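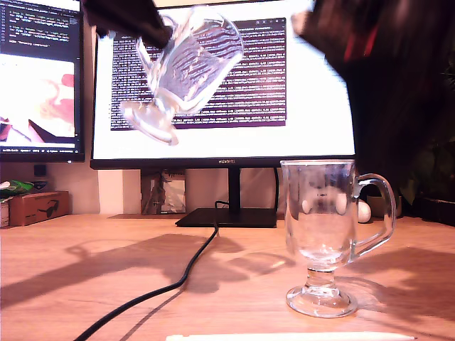

Stemmed glass mugs of the same design, one upright on a wooden desk and one tilted above it.

The Footed Mug at the Desk
A shape made for whiskey, coffee and cream has moved in next to the keyboard. What the stem, foot and handle do there, and what they do badly.

By Indira Lobo
March 1, 2025

The stemmed glass mug is usually sold as an Irish coffee glass, and most households that own a pair keep them on a high shelf. In offices the pattern is different. Clear mugs with a short stem and a round foot have been turning up on desks, between the monitor stand and the edge of the work surface, holding tea, cold coffee or water.

Vandana Awasthi tests tableware for Pranstead, a small glass workshop in Murnanar that makes handled drinking glasses for cafes. Her bench is a desk with a sink beside it. In February she let me work through the standard checks with her, using the workshop's own mug, a model called the Wultasska.

The Wultasska holds 284 milliliters to the brim. In use it is filled lower, to leave space for cream or for the movement of the liquid when the mug is picked up. The bowl is widest a little below the rim and narrows toward the stem. The handle is a single curved piece joined to the bowl at both ends.

Stability is the first check. A straight-sided mug stands on a base close to the width of its body, and its contents sit low. A footed mug lifts the contents by the height of the stem. To compensate, the foot has to be wide and fairly heavy. Awasthi sets each sample on a hinged board and raises one end until the mug tips. The Wultasska passes at 11 degrees, full, with the handle pointing downhill. Empty, it goes further before it tips, as the foot then makes up a larger share of the total weight.

The handle matters more in this check than most buyers expect. It puts weight to one side, so a full mug has a strong direction and a weak one. On a desk, the usual cause of a spill is a sideways push from a sleeve or a cable. Awasthi's advice is to turn the handle toward the hand that uses it and keep cables away from the foot. A cable under the edge of a flat foot tilts the mug by a few degrees, and that uses up part of the margin before anything has touched it.

The stem has one clear advantage on wood. It holds the hot part of the mug off the surface. With a flat-bottomed mug the base is in contact with the drink on one side and the desk on the other, and a ring can form in the finish within minutes. With a footed mug, heat has to travel down through the stem and spread across the foot. Awasthi places a thermocouple under the foot and fills the bowl from a kettle at 100 degrees Celsius. The reading rises slowly and levels off well below the temperature of the bowl wall.

Condensation is another matter. Cold drinks wet the outside of the bowl, the water runs down the stem, and the foot delivers it to the desk in a neat circle. A coaster is still needed.

Thermal shock is the check that breaks samples. Glass fails when one part expands faster than the part next to it, and the risk is greatest where thin glass meets thick. In a stemmed mug that place is the bottom of the bowl, directly above the stem. Pouring boiling water into a cold mug loads exactly that point. Borosilicate glass tolerates the difference better than soda-lime glass because it expands less. Soda-lime is common in cafe ware, and it does well enough if the mug is rinsed with hot tap water first.

The lower handle joint is the second weak place. Pranstead runs a lifting rig on each new mold, 1,000 lifts with the bowl full. Samples are then held against a dark card and inspected for fine lines at both joints. A line that catches a fingernail means the batch is remelted.

Clear glass is easy to inspect and hard to see. Set one in front of a lit monitor and the outline disappears into whatever is on the screen. Lines of text bend around the bowl and the rim is lost altogether against a white window. Awasthi recommends a position to the side of the display, where the background is plain and the foot can be seen against the desktop.

Handling an empty mug is simple but often done badly. It should be taken by the handle or by the bowl, with pressure spread over as wide an area as possible. The foot is a poor grip, particularly with wet hands. Two mugs should not be nested or carried with the bowls touching. Contact between two rims leaves small chips, and a chipped rim is the end of the mug for drinking.

For washing, a bottle brush reaches the bottom of the bowl where a sponge does not. Coffee film collects at the point where the bowl narrows. A paste of baking soda and water, left for a short time, will loosen it. Drain the mug tilted on a rack. Fully inverted on a flat mat, it traps damp air and dries with a haze inside.

The workshop's next version is being drawn by Xiong, the mold maker at Pranstead. The stem is shorter and the foot slightly wider. The handle has not changed.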